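Saarela would like your fruit flies

A company called Saarela plans to release sterile fruit flies over the orchards east of town in April, and it would like everyone to stay calm about it.

The flies will be male. They will be unable to father anything. They will also be dyed a faint pink, so that when one lands on your sandwich you can tell whether it's part of the solution.

The target is a small brown fly that showed up in the valley's cherry blocks a few summers back and has been treating them as an open buffet ever since. Most fruit flies wait politely for fruit to rot. This one has a saw-edged egg layer and cuts straight into fruit that is still ripening, which means a grower can have a handsome crop on Monday and a bin of soup by the weekend. Spraying works, up to a point. The point arrives when the flies stop minding the spray, and several growers say they passed it some time ago.

Saarela's answer is an old trick with new plumbing. Male flies are raised by the trayful, given a dose of X-rays while they are still pupae, and let go in large numbers. They mate with wild females, the eggs go nowhere, and the next generation is smaller. Repeat until the wild flies run out of luck. Ranchers got rid of the screwworm this way decades ago, so the principle is sound. The hard part is making flies that are sterile but still appealing. Too much radiation and the males mope around at the bottom of the tree while their wild rivals get all the dates.

"We had one batch that simply would not leave the box," said Minttu Kemppainen, who runs the rearing room. "We opened the lid, we tapped the sides. They'd found somewhere warm and that was that."

The newer batches are said to be more outgoing. In a test last season, the company hung traps in 200 trees and collected 2358 flies over the summer, pink and brown together. It has not yet said how many were which, and when we asked, we were told the paper is being written. We'll ask again.

Feeding the flies is most of the work. The larvae eat a mash of yeast, sugar and cornmeal that smells, depending on whom you talk to, like a bakery or like the floor of a bakery. The adults take sugar water and whatever fruit the staff can get cheaply.
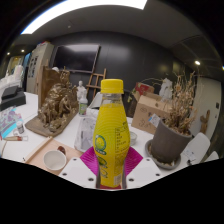

A bottled drink with a bright yellow cap, next to a bronze-colored sculpture.

Growers are split. Bereket Belay, who has cherries and a few rows of late raspberries on the Monier road, has signed up for all three release rounds. He figures that he already hosts several million flies for free and may as well try some that don't lay eggs. His neighbor Toivo Saarinen is holding out. (He is no relation to the company, and is tired of being asked.) His worry is what happens if the X-ray machine has an off day and somebody drives out and delivers a truckload of perfectly healthy males to his front gate.

It's a fair question. Saarela says a sample from every batch is paired with lab females before anything leaves the building, and the batch is thrown out if more than a trace of the eggs hatch. Males on their own can't start an infestation, either. They do still need a date. But sorting males from females is fiddly at this size, and a few females always slip through, sterilized along with the rest. Sterile females can still poke holes in fruit. The company calls that damage "minor," a word that tends to be used by people who don't sell cherries.

There's also the matter of money. The first season is covered by a grant. After that, growers would pay by the acre, and the price is still being worked out. Belay says he'd like to hear it before he gets fond of anybody.

The plan goes before the county pest board on Thursday, November 16, 2023, and comments are open to anyone who turns up. Brândușa Costache, the county entomologist, will be there with a jar of each color for comparison. She asks that people not open the jars.

If you live near a release block and find pink flies in your kitchen, you can report them to the county extension desk or swat them. The county says either is fine.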